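The Year I Learned Where My Water Comes From

By Philomena Lynch

My mother had one rule about plumbing, and it was "call somebody." I kept to it faithfully until last February, when I bought a narrow little row house in Skirkotport and the kitchen tap started coughing. It didn't drip, it coughed, a sort of wet bark every time I filled the kettle, and the first person I called quoted me $300 just to come and listen to it.

So I went to the library instead (free! heated!) and signed up for the home repair evenings they run in the basement. I figured I'd learn the name of the thing that was broken so I could at least sound informed on the phone. I did not expect to become a person who reads about valves in bed.

The first evening was all words. Tee, elbow, coupling, union, nipple (yes, we giggled, we were all over forty and we giggled). Tomoyo Takagi, who taught it, made us say each one out loud while we held it, like toddlers with farm animals. By the end I could walk into Chaudhry, the hardware store at the bottom of my street, and ask for a thing by its name, and I can't tell you how much taller I stood at that counter.

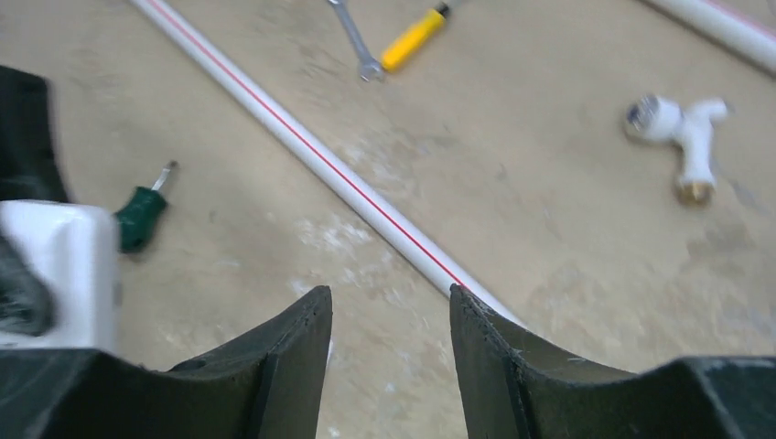
Wait till you've lived through one frozen winter before you fall in love with plastic pipe, was Jhonatan Montoya's view when I read him an early draft of this over the phone. He's a copper man and always will be. His upstairs bathroom was done in copper before he was born and he says it'll be there after he's gone, and he went on in this vein until my tea was cold.

Fair enough. But copper wants a torch, and I'm not to be trusted with a torch. I set off the smoke alarm making toast. What I love about plastic is how forgiving it is to a beginner. You measure, you cut, you push the thing together dry to see if you like it, and if you've cut it short (I have cut it short so many times) you're out a couple of dollars and a bit of pride.

The cough, by the way, was air. I'd had the main shut off while the meter was changed and nobody had bled the lines afterward. You open the taps, lowest one last, and you wait while the house spits and grumbles at you. Took me most of a morning, mainly because I kept running up and down the stairs to check on things that didn't need checking. Cost: nothing. I wrote "$300" on a sticky note and put it on the fridge, and every time I got a glass of water I felt rich.

Of course then I got cocky. I decided the back garden needed its own supply, because I was hauling cans through the kitchen all summer and the floor looked like a duck pond. Miyuki Arai next door wanted one too, and between us we drew up a plan on the back of a seed catalog: a line along the shared wall, a tap for her, a tap for me, and a few spare outlets for whatever we thought of later. She wanted a rain barrel. I wanted an outdoor sink, for muddy carrots. We argued for a whole evening about how high a tap should be. She's five foot nothing and I've got a bad back, so you can imagine.

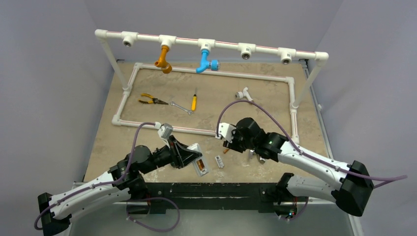
We settled on knee height for her and hip height for me, and the fittings came to $163, split down the middle. I'd budgeted $244, so I spent my share of the difference on a hose reel I'd been eyeing for weeks and have no regrets.

If you're thinking of doing the same, do ask your town about backflow first. I hadn't heard the word until Aoi Kuroda at the permit desk said it to me very slowly and kindly. An outdoor tap can, in the wrong conditions, pull puddle water back into the stuff you drink, and there's a small part you screw on to stop that. Ours wanted a form as well. Two pages, and the second one was blank except for a place to sign.

And drain it before the cold comes. Jhonatan was right about that much and he's reading this, so there, it's in print. Miyuki has already put it on her calendar. I've put it on a sticky note, next to the other one, and I've still got to find somewhere to store the hose reel, which is a good deal bigger than it looked in the store.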